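My project: where does the bread go? Food waste in the canteen at Stonstead

I picked bread because I work the Sunday shift in a bakery and I see how much gets binned at closing. Everyone on my course went for plastic or fast fashion, so I fancied something different (and I'd get to eat some of it!).

The plan was simple. For two weeks in July I weighed the bread left on trays after lunch, so 14 days in all if you include weekends, when the canteen does a smaller brunch. I used a set of Kadico kitchen scales, which are fine up to 5 kilos but go a bit mad if you lean on the counter. My first day had to be done again for that reason.

I also handed out a questionnaire. I printed 348 and got 330 back, which my tutor said was ridiculous and I'm still pleased with it. The trick was leaving them next to the till with a pot of pens.

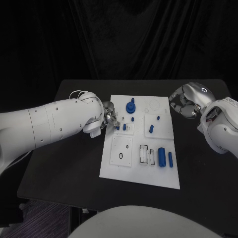
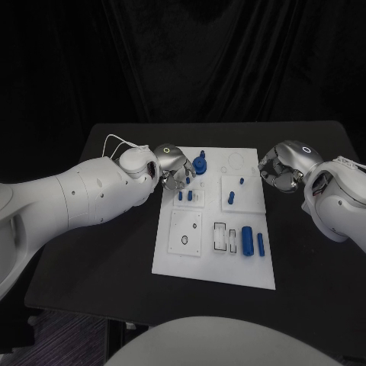
The main thing I found is that people don't leave bread because it's stale, which was my guess at the start. Most of them said they took the roll without thinking, as it comes with the soup whether you want it or not. On soup days the leftovers were miles higher, and 89 people wrote something like "I only wanted half". Crusts were the next biggest pile, then toast, which goes cold and rubbery while you queue for the butter.

So for the last three days the kitchen let me put the rolls in a basket at the end and people helped themselves. The waste went down each day. Three days isn't much, I know, and one of them was really hot so hardly anyone had soup anyway. If I did it again I'd run the basket for a full fortnight and weigh the soup too.

I'd also ask about sliced versus rolls, as I forgot to put that on the form and three people told me off about it in the comments box.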